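Torura Straps - a data card for my hanging strap photos 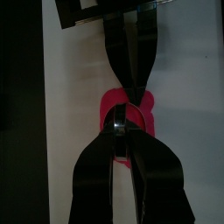

Hi, and thanks for downloading! Torura is my little collection of photos of straps, slings and webbing hung up at home and in small gyms. I started it in December when I got tired of scrolling through catalog shots where every strap lies perfectly flat on a gray background. Mine twist. They fold over, they bunch up at the ring, and I wanted pictures that had all of that in them.

What you get

465 photos, plus a plain text file of labels. Most were shot in Prurnberg, and the smaller Kodar folder is from a second gym with much worse light (sorry, I kept them anyway).

Labels

strap - any length of webbing, twisted or straight
ring - metal rings and loops the straps pass through
pad - felt, foam, whatever soft stuff sits behind or around a junction
bracket - the thing up top that everything hangs from
unsure - use this one freely, I did

I label upper straps and lower straps separately when they meet at a ring. If two straps run so close together that you can't see wall between them, they still get two labels. Pads were the hard part! A soft edge has no obvious stopping point, so I went with the outermost bit of color and left it there.

Known problems

Black webbing is way over-represented. White walls too. Glossy straps pick up highlights that look a lot like stitching, and I've mixed those up more than once. There are 2 duplicates in the Kodar folder that I keep meaning to pull out.

Please don't use any of this to decide whether a strap or a bracket is safe to put your weight on - there are no load ratings in here and I wouldn't know how to check them.

Folder names

The Hassanpour folder is the old naming scheme. Same label set, just capitalized, so lowercase everything before you merge.

Last update: March 2024. Fixed the ring labels and re-exported the text file with proper line endings.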